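The Stemcombe wooden tray from Braravitz, after a summer of daily use
September 25, 2019

I have wanted a proper wooden tray for years and kept talking myself out of it, mostly on the grounds that I already owned two bad ones.

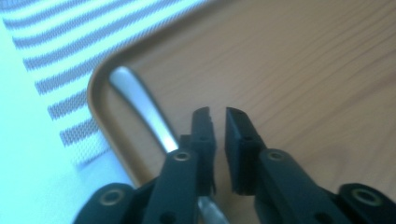 My old trays were both plastic, both slightly bowed, and both had that habit of letting a mug skate from one end to the other whenever I turned a corner. So when Braravitz put the Stemcombe on sale at the start of the summer I finally went for it, and I'm so glad I did! It has been out on the counter ever since and I don't think it has spent one full day in a cupboard.

The color first, as that was what I worried about when ordering. I went for the light brown (there's a darker one, which I gather is more popular) and it is warmer than I expected, with a lot of orange in it. The grain is fine and straight with a few faint darker streaks, and I love that. My sister-in-law has the same tray and hers is plainer, so I suppose you take your chances. If you want a perfectly even surface you may be happier with something painted.

As for using it: breakfast goes up on it, tea comes down on it, and in between it holds the mail, the reading glasses and whatever fruit won't fit in the bowl. It's heavier than my old ones, enough that I noticed it on the stairs the first week. I have stopped noticing. The weight also means it stays put on the bed when somebody shifts their knees, and there's a lot to be said for that if you drink your coffee as full as I do.

Mugs don't slide much. They do slide a bit if the bottoms are wet, so I keep a folded napkin on there for the teapot – not a big hardship. I had a Nurnness tray on loan for a couple of weeks before this, the kind with the rubbery coating, and nothing moved on that one at all, but crumbs stuck to it like burrs and I was forever scrubbing. With the Stemcombe I wipe it with a damp cloth, dry it right away and lean it up against the backsplash. Done.

Scratches, well, yes. There's a small one from the base of a stoneware jug, which you can find if you tilt the tray toward the window. I rubbed in a little of the Brannigan board oil I already had for my chopping boards and it faded quite a lot. The oil also deepened the color a touch, so try a little on the underside first. I've oiled the whole thing twice now and I'd guess I'll do it again before the holidays. And please don't put it in the dishwasher! The care card says so in capital letters and I believe it.

Things I'd change? The care card is glued on, and it took me more than 13 minutes and some cooking oil to get the last of the gummy patch off. It would be nice to have a smaller size too, for one cup and a plate. And the box it came in was enormous for what it was, stuffed with paper that I am still using to light the stove.

Those are small grumbles. I use this tray more than anything else I've bought for the house this year, and I catch myself carrying things on it that I could easily carry in one hand, just because it's nice to pick up. I'm already eyeing the darker one as a present for my mother, who will say she doesn't need it and then keep it on her table all winter.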